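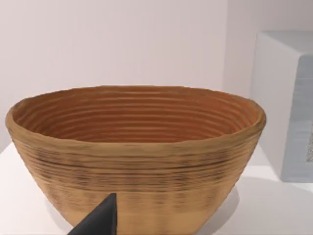 The ribbed bowl in the Grelora simulator, with a finger of the gripper in front.

Search reviews Enter a keyword

Reviews / Software / Robot Simulators / Grelora

Grelora at the Fulby Open Day: Hands-On Review

20 February 2020

Fulby opened its Bristavmont office to visitors for an afternoon, and most of the floor was given over to Grelora, its simulator for robot arms. I went because I teach an evening class on basic automation and we need something students can run at home. I got nearly an hour at one of the stations.

The demo is a tabletop job. There is a white table, a white box off to one side, and a large oval bowl with ridged walls, the kind of shape bakers use for proofing bread. You drive the arm with a game controller or load one of the scripts that come with the program. The task was to take hold of the bowl, move it toward the box and let go.

The bowl is the best thing in the demo. The ridges run all the way around, inside and out, and the grooves between them are shaded properly. The rim is uneven, and there are dark smudges across the outer wall under it. My class has been using a free simulator where every object looks like a gray block, so this was a clear step up. Shadows are soft and fall where you expect them.

The room around the table is plainer. The walls are white and have almost nothing on them. I would have liked a grid or some marks on the table, as it was hard to judge how far the finger was from the bowl when looking from low down. You can switch views, but the menu takes three clicks and the arm keeps moving while you are in it.

Driving by hand took practice. My first tries pushed the bowl sideways. The Subramaniam add-on, sold separately, slows the arm down near an object, and with it turned on I finished the task on my second attempt. I think it should be part of the basic package.

The scripted run was left going on a second screen. The counter read 2,071 attempts when I sat down. It does not split them into good and bad, and the staff member at the desk said that report is planned for April.

Price is $477 for one seat, or a class license that covers 20 students. I was not given a figure for the class license. The program ran without a crash while I was there, though the sound of the motors cut out twice.

Rating: 4 out of 5. I took off one point for the view menu and the extra charge for the add-on. Fulby has a trial version on its site, and I plan to put it on the class laptops before I ask the school for money.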